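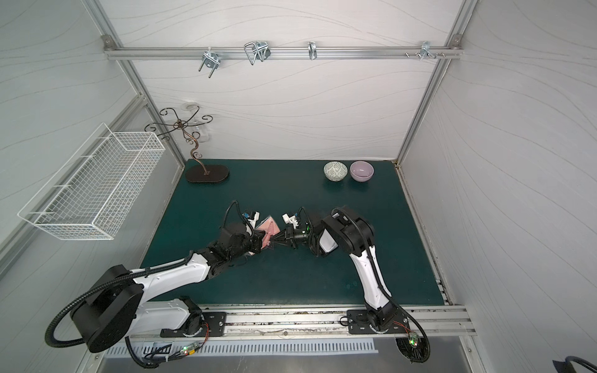
Two-arm cell, back in service

The cell was down for most of last week and came back up on Monday 21st May, so I'm writing up what was done to it before I forget the order. Some of this is for Catherine Rutherford, who takes over the looking after of it in September, and some is for me.

The fault was in the left arm. It had started to pause at the top of a lift, only for a moment, and then carry on as if all was well. Fraser Mowat thought it was the wrist motor. I thought it was the controller. It was the cable. Where it loops over from the base towards the wrist it had been tied too tightly at the elbow, and with the arm stretched right out there was no slack left. The plug at the wrist end had worked itself nearly out of its socket.

I took the old ties off, all 14 of them, and moved the arm by hand with the power off to see where the corrugated sleeve wanted to sit. It wants a much bigger loop than we had given it. The loops look untidy now, on both arms, and I would ask people to leave them alone. If you tie them back neatly the fault will come back.

While the arm was free I took it off the rail. Each arm stands on a black mounting plate and the plate is held down on the aluminium track along the front of the table. The bolts on the left one were not loose but they weren't even either, and one had been put in without a washer. I cleaned the underside of the plate, put it back on its pencil marks and went round the bolts a little at a time, corner to corner. Then the same on the right, which needed less.

The track still has bits on it. I vacuumed it twice and it collects them again straight away, being the lowest ledge at the front. The slotted grille under it is worth doing at the same time. Use the brush head and keep well clear of the small circuit boards near the bases. The one by the left arm has thin red and black wires which are easy to catch with a sleeve, and I have caught them.

Next came the zero positions. We use the Imik routine for this, and it takes 11 minutes an arm if it doesn't stop to complain. It did stop, on the left, and the message said only "joint 3 out of range". Nelly Tamayo had seen that one before at Purves and told me to fold the arm down further by hand before starting. That cured it. I have written it inside the lid of the toolbox.

With both arms zeroed I brought the grippers together in the middle of the table to check that they agree about where the middle is. The usual way is to have the left one hold something thin and bring the fingers of the right one up beside it, slowly, at a tenth of normal speed. Something soft is best. Flora MacKinnon used a steel rule last year and we had to order fingers from Andel, who took 8 weeks over it. If the two arms disagree, the soft thing bends and no harm is done. Mine were out sideways by a little, and I corrected it in the settings file and left the bolts as they were.

I left the props where they were for this: the bronze jewellery tree at the back left, the two little bowls at the back right. Some people clear the table first. I'd sooner know that the arms can be lined up with the table as it is on a working day, and the middle is open enough.

Then a long run. I had the pair do the same reach and hand-over 69 times, with the left arm at full stretch at the top of each one, which was where the pause used to show. It didn't pause. I checked the wrist plug afterwards and it hadn't moved.

Still to do:

The white tips on the right gripper will want changing before the summer is out. There is a spare pair in the drawer marked Ciso.

The rail across the back wall still has its odd collection of hooks and screws. Flor Montoya wants them kept, so they stay, but please don't add to them without telling her.

The settings file from before the repair is saved with "old" on the end of its name. Don't load it. I'll delete it once the cell has had a full month without trouble.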